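How to Keep Pomegranates Through the Winter

Kitchen Basics / Storing Fruit
Thursday, December 6, 2018 - by the Plarnau Kitchen Desk
4 min read

Pomegranates are cheap for a short time and expensive the rest of the year, so it makes sense to buy a lot of them at once and store them. They keep better than most fruit. The skin is thick and loses water slowly, and a sound one bought in early December will usually still be good after New Year's. The work is mostly in sorting them when you get home.

What you need

A basket or shallow bin with open sides
A dry cloth
Paper bags
Space in the refrigerator, or a cold room that does not freeze

Sort before you store

Take the fruit out of the store bag right away. Plastic bags hold moisture against the skin, and mold starts at the crown. Wipe each fruit with the dry cloth. Do not wash them until you are ready to cut them open.

Pick up each one and feel its weight. A heavy fruit for its size has plenty of juice. Press lightly with your thumb on several sides. The skin should be firm and a little leathery. Set aside anything with a soft spot, a split, or a brown stain near the crown, and use those first. 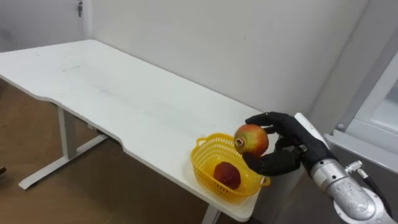

Color is a poor guide to ripeness. Some kinds stay pale when they are fully ripe and others turn dark early, and the Aitken fruit stand outside Olen sells both out of the same crate. A pomegranate with red and pink skin and patches of yellow-green, like the one held over the yellow basket, can be just as good inside as a deep red one. Go by weight and firmness. The crown is worth a look too. Tip the fruit and check down inside it for gray fuzz or a damp smell.

Choose the container

A plastic basket with mesh sides works well on a counter or a shelf. Air gets to the fruit from the sides, and a basket with handles is easy to carry to the sink or the cold room. Keep the fruit in a single layer if you can. Stacked fruit bruises at the contact points, and you won't see the bruise until you cut it.

Where to keep them

On the counter, away from the stove and out of the sun, plan on 8 days. They may last longer, but the skin starts to dry and gets hard to score.

In the refrigerator, put them in paper bags, two to a bag, with the top folded over loosely. They will keep for up to 2 months this way. Check the bags once a week and take out anything that has gone soft.

An unheated pantry or mudroom is fine if it stays cold and dry - ours in Skemiten is used for apples as well, on a separate shelf.

If the skin dries out

A wrinkled or hard skin does not mean the fruit is bad. Cut off the crown end, score down the ridges and pull the sections apart over a bowl of water. Good seeds sink and are plump and glossy. Throw out any that are brown or smell like wine.

Loose seeds keep for a few days in a covered container in the refrigerator. To freeze them, dry them on a towel, spread them on a tray until hard, then move them to a freezer bag. Frozen seeds go soft when they thaw - use them in sauces, oatmeal or baking.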